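6/24/26 - desk clear-out, Motow room

Started on the returned laptops today. The sheet from Price says 1,206 units for the whole job and our share this week is 10. Got through 2 before lunch, the rest after.

Order I settled on: shut down, unplug, close the lid, wipe, look over the outside, write the tag, into the crate. I tried tagging first and the tags got damp from the wipe and curled up, so tags go last from now on. Pencil holds up better than the blue pen.

Lid condition for the silver Dell: worn. Scuffs and chipped paint in a cluster along one long edge near the middle, a small circular mark near a corner, grey smudges and scratches over much of the rest. Corners fine. Graded C on the Flatard scale. I went back and forth on B, but chipped paint is a C according to the sheet.

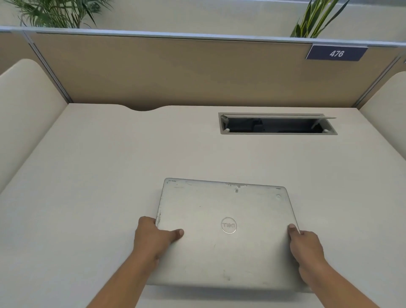
Zuweira Quansah wrote in the margin that C is too harsh if the screen and hinges are good, and that Fundulow takes lid scratches as B as long as nothing is cracked. She wants the grade split in two, one for the case and one for the working parts. Fine by me, but the form has one box. I'll put C/B in it and see if it comes back.

Two-handed carry only, one hand on each side. The crate goes on the chair, not the desk.

Chargers are a mess. They're in one bag, unsorted, and I did not match any of them to machines. Leave for tomorrow.

Still to do:
- ask about the second box on the form
- more wipes, the tub is nearly out
- label the crate on the short end too
- copy the grades into the shared sheet

2 comments
0 shares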